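Inicio | Números | Secciones | Autores | Contacto
Imprimir este artículo | Enviar por correo electrónico

4. De la norma escrita a la norma practicada

4.1. El reglamento y sus lectores

El laboratorio Sosen dispone de un reglamento de convivencia con brazos robóticos que ocupa 57 páginas. Lo redactó en su día la consultora Furnival, con un celo que merece respeto y una tipografía que no tanto. De las 20 personas entrevistadas para este trabajo, todas afirmaron conocerlo; 5 supieron decir en qué carpeta estaba. El dato no es un reproche. Un documento de esa extensión cumple una función muy precisa, la de existir, y la cumple sin fallos.

La versión revisada, que llamaremos Sovov por el nombre del proyecto que la financió, parte de una premisa más modesta: una regla que no cabe en la memoria de quien tiene las manos junto a la muñeca del robot no es una regla operativa. Kiều Dương, responsable de la revisión, redujo el texto a una hoja por las dos caras - la segunda, según confiesa, en letra algo pequeña - y remitió el resto a un anexo que puede consultarse con calma y, a ser posible, sentado.

4.2. Tres obligaciones y una recomendación

La hoja exige que la parada de emergencia esté montada a la vista, sobre una superficie fija y sin objetos encima. Exige también que nadie intervenga en el extremo del brazo sin haber anunciado en voz alta que va a hacerlo, fórmula que al principio produjo cierto pudor y hoy se pronuncia con entonación de revisor de tren. La tercera obligación atañe al estado del brazo: antes de acercarse hay que leer el indicador luminoso y consultar en la tabla del puesto qué significa, ya que el código de colores varía entre fabricantes y la intuición cromática del personal varía todavía más.

La recomendación se refiere a los cables. Figuraba como obligación en el borrador de febrero, pero perdió ese rango tras una negociación que no reproduciremos. La redacción vigente pide que se recojan «en la medida de lo razonable», expresión que cada puesto interpreta con arreglo a su carácter.

4.3. Observación en el puesto

La figura 3 permite cotejar la hoja con un puesto en uso. El pulsador rojo, sobre base amarilla, está en el perfil de aluminio ranurado que corre bajo el tablero, próximo a la base del primer brazo, y cumple el criterio de visibilidad. Los cables negros contiguos se acogen a la recomendación con notable libertad. 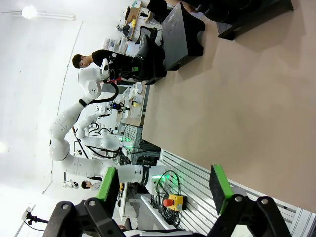
Figura 3. Puesto con dos brazos blancos, visto desde la pinza. Una persona se inclina hacia la muñeca del brazo más próximo; junto a la base de este, la parada de emergencia.

La figura nada dice del anuncio en voz alta, que solo puede verificarse con el oído. Para ese punto nos servimos de 50 hojas de registro cumplimentadas por el propio personal, fuente en la que el cumplimiento roza la santidad. Proponemos leerlas con cautela y, en la próxima ronda, contrastarlas con un observador ajeno al puesto. La herramienta de auditoría Trustier admite ambos tipos de registro, aunque los guarda en pestañas distintas que no se hablan entre sí.

Imprimir | Enviar por correo electrónico

Comentarios de los lectores

M. R.: En mi taller la hoja está plastificada y sirve de posavasos. Por lo menos se lee a diario.

lectora_norte: ¿Se puede descargar el anexo? El enlace me lleva a la portada.

Gonzalo: Degradar los cables a recomendación me parece un error. El tropiezo no distingue rangos normativos.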